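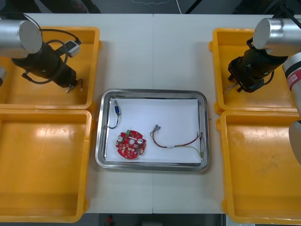 **Does the table have to be set up again before every club session?**

Only if something was moved since the last one. Check the tray position first (Step 2). If it is correct, go to Step 4.

## 3. Kitting task: table set-up

This section is for student teams who prepare the Plindetti practice task with two arms. Please read section 2 (power and emergency stop) before you start.

**You need:**

- the yellow bins
- the steel tray and one clean sheet of white paper
- one red round board, one blue part with its wire, one wire harness
- the club laptop with the Flisier program installed

**Steps**

1. Press the emergency stop. Keep it pressed until Step 5.
2. Put the steel tray in the center of the table, over the seam. The bins go on the left and on the right of it.
3. Lay the paper flat in the tray. If a corner stands up, change the sheet. Do not use tape.
4. Put the parts on the paper so that they do not touch each other. The green terminal block of the board points to the back of the table.

> **Caution:** Hold the board by the rim only. Do not press on the capacitors.

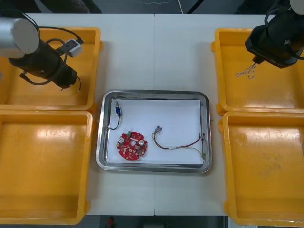 Vasanthi Kamath asked at the January meeting whether the teams may choose their own part positions, and she would like this to be allowed from the second round. For the first round please keep the positions from Step 4, so that all teams start from the same point. For the second round, write your positions on the team sheet before the run.

5. Ask everyone to step back 90 cm from the table. Then release the emergency stop.
6. Start the program and choose "Gokville" from the task list. Set the speed to 200 mm/s. The field accepts values up to 700, but students may not use more than 200.
7. Open and close each gripper one time with nothing between the fingers.

> **Note:** If one finger moves later than the other, stop and see section 6. Do not push the finger by hand.

### 3.1 Checking the wrist view

8. Move one arm slowly down into an empty bin and open the wrist view on the laptop. Both fingertips must be inside the picture. Marks on the plastic are not a fault, but bright reflections can disturb the part search. If this happens, turn the table lamp away and try again.
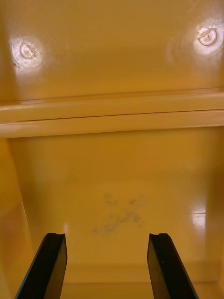

Our team from Tautahi had the part search fail many times in the first week, and we wrote to the club that a lower lamp helped us more than any change in the settings. We also recommend to save the settings before you touch anything, we lost ours two times.

The club accepts this advice. The save button is in the "Setup" menu. Use your team name for the file and do not write over the file called "default".

### 3.2 Practice run

9. Run the task with one arm only. The second arm stays parked over its bin.
10. When this works without a stop, run the task with both arms. One student watches the table and keeps a hand near the emergency stop. This student does not type.

> **Caution:** The arms share the space over the steel tray. Never send both arms there at the same time. The program gives a warning, but it does not stop the motion.

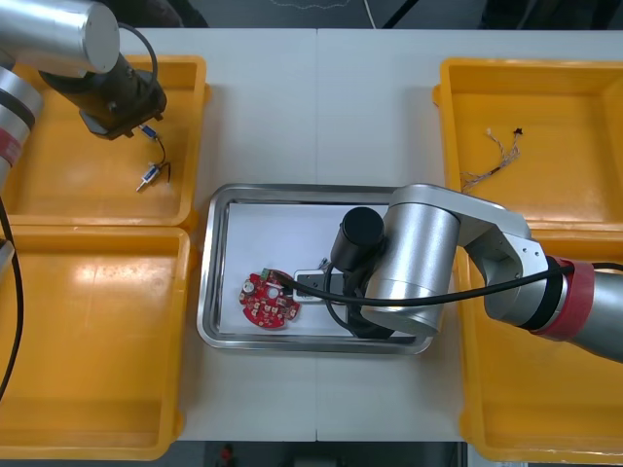

If the warning comes, press the emergency stop and return the arms one after the other, beginning with the arm that is higher. After this, look at the cables on both arms. A cable must not be pulled tight at any point of the motion. Then begin again at Step 4.

At the end of the session, put the parts back in their boxes, leave the steel tray on the table and sign the team sheet.

*Section 3 last changed 5/5/24*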